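How to Submit a Written Objection to an Event License Application

Last updated January 2023

These steps cover written objections to an event license for a trade exhibition held in a public or part-public hall. They were drawn up for residents and local groups in Onholm, where defense and security exhibitions have applied for space at the Tudevel Halls. Other towns use different forms and deadlines, but the order of work is much the same.

Before you start

You will need the application number, the name of the applicant, the dates of the event and the hall or halls covered. All four are on the public notice. The notice is posted at the hall entrance and on the licensing pages of the town website. If the two versions differ, use the website version and mention the difference in your objection.

Check who the applicant is. The exhibition organizer is often a separate company from the hall operator, and either one may hold the application. Past applications at Tudevel were filed by the hall operator, with the organizer listed as a secondary party.

Step 1. Get the full application

The public notice is a summary. The full application includes a site plan, a traffic plan, an expected attendance figure and a security statement. Request it in writing from the licensing office and ask for all attachments. Parts of the security statement may be withheld. If so, ask for a list of the withheld sections by heading.

Step 2. Work out the deadline

The objection period is 20 working days from the date on the notice. Count from the day after that date. Public holidays are not working days. Objections must be received by the close of business on the last day; a postmark does not count.

For events in July, the notice usually appears in spring, and the period can include two or more holidays. Mark them on a calendar before counting.

Step 3. Choose your grounds

The licensing office can consider only certain grounds:

Public safety
Traffic and access to nearby streets
Noise and hours of operation
Conditions attached to an earlier license and not met
Conflict with the town's policy on the use of public buildings

A general objection to the arms trade is not a ground by itself and will be filed as a comment. To bring it within the process, tie it to the last ground. The Onholm policy requires the operator to state what goods will be shown and whether any exhibitor category is restricted. If the application leaves this out, quote the missing item and the section of the policy that asks for it.

Step 4. Check the figures

Compare the attendance figure with the licensed capacity of the halls. The main hall at Tudevel is licensed for 3,000 people, including staff and exhibitors. Applications sometimes give visitors only. If staff and exhibitors are missing from the total, say so and ask for a corrected figure.

Do the same with road closures. A closure shown on the site plan should also be in the traffic plan, with hours.

Step 5. Write the objection

Keep it to 2 pages if possible. Use one heading for each ground. Under each heading, state the problem, cite the page of the application and say what decision you want. This can be refusal, or a condition such as shorter hours or a published exhibitor list.

Put your full name and postal address at the top. Objections without an address are not counted. A group should give the name of the group and one contact person.

Step 6. Send it and keep proof

Send the objection by email and deliver a signed paper copy. Ask for a dated receipt at the counter. Save the automatic email reply. If no reply arrives within 4 working days, call the office and ask for the reference number.

Step 7. Prepare for the hearing

If any valid objection is received, a hearing is scheduled. You will get a letter with the date and the speaking time. Speakers may not raise new grounds, but they may add evidence to grounds already filed. Send any added documents to the office before the hearing and bring a paper set.

Related pages

Reading an exhibitor list: Hung and Tukineo entries
Requesting license records from earlier years
Notice of a public gathering outside a licensed venue 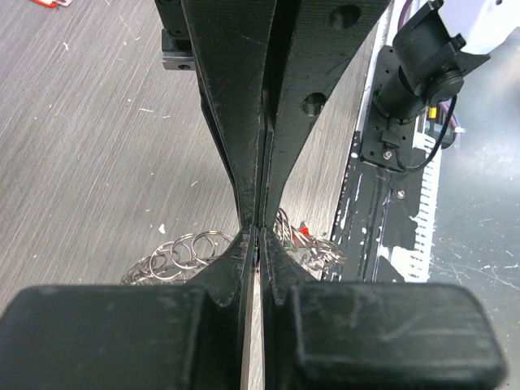
Black 3D-printed gripper fingers, tips nearly touching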